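The Oko Track Top in Tomato Red
Visser Knitwear & Outdoor – Tops and Layers
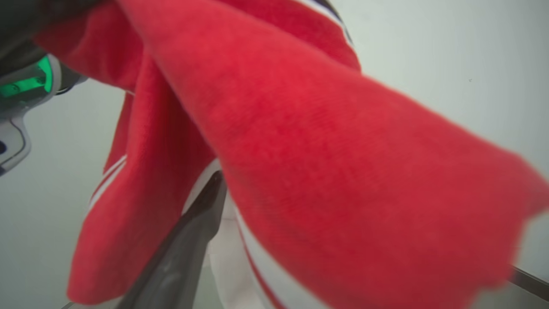
We have carried the Oko for five seasons now, and every year when the new delivery comes in we tell ourselves we will write a proper page for it, and every year it sells out before we get around to it. So for this season we sat down early, with a pot of coffee and a heap of sweaters on the table, and tried to put into words why so many of our customers come back for a second one (and sometimes a third, in case we ever stop making it, which we have no plans to do).

The Oko is a soft, warm top in the style of the old team jackets a lot of us grew up with. The color is a good strong tomato red, with slim white stripes for trim and a white panel set against the red, with a narrow red stripe running through it. We did try it once without the stripes. It looked like a perfectly nice sweater and nobody in the shop wanted to wear it, so the stripes came back the next season and they are staying.

The fabric comes from the Fukier mill, a family place that knits it for us in small runs. It has a fine rib to it and a slightly fuzzy face, so it feels friendly against your neck from the first day and you don't have to go through that stiff week you get with some new clothes. It will pill a little with wear, most of all where a backpack strap or the edge of a desk rubs at it. We'd rather say so here than have you write to us in June all worried about it! A fabric comb takes care of the pills in a few minutes, and after the first couple of rounds there are far fewer of them.

How it fits

The Oko is cut with a bit of room so that you can get a shirt underneath without feeling stuffed. Most people are happiest in their usual size. If you are between sizes and like things snug, go down, and if you plan to wear it as your outside layer on cool evenings, go up. The sleeves run a touch long, which is on purpose – we like being able to pull them over our hands at the bus stop.

Washing and drying

Turn it inside out and wash it cold with other reds, or on its own the first 2 times. Please do be careful about this, as a red this deep can let go of some color early on, and you want those white parts to stay white. Use a mild soap and skip the fabric softener. Lay it flat on a towel to dry, or fold it over the back of a chair if you are short on space. No tumble dryer, no iron. It folds up small and creases hardly bother it, so you can stuff it in a bag and give it a good shake when you get there.

What goes with it

Jeans, mostly. A few customers wear it with the Memo, our plain gray sweatpants, and have told us it makes a very fine outfit for a Saturday of doing nothing much. It also looks lovely with navy, and over a white T-shirt.

Ordering

Item number 613, in sizes XS to XXL. We have made over 4,000 of these since the first season, and each run is still fairly small, so if your size shows as sold out, leave your email address in the box and we will write to you when the next batch is in. Exchanges for another size are free as long as the tags are still on. If a seam gives out on you, send the top back and we will mend it – please wash it first, our mending table is right next to the lunch table.

Page last updated 8 March 2018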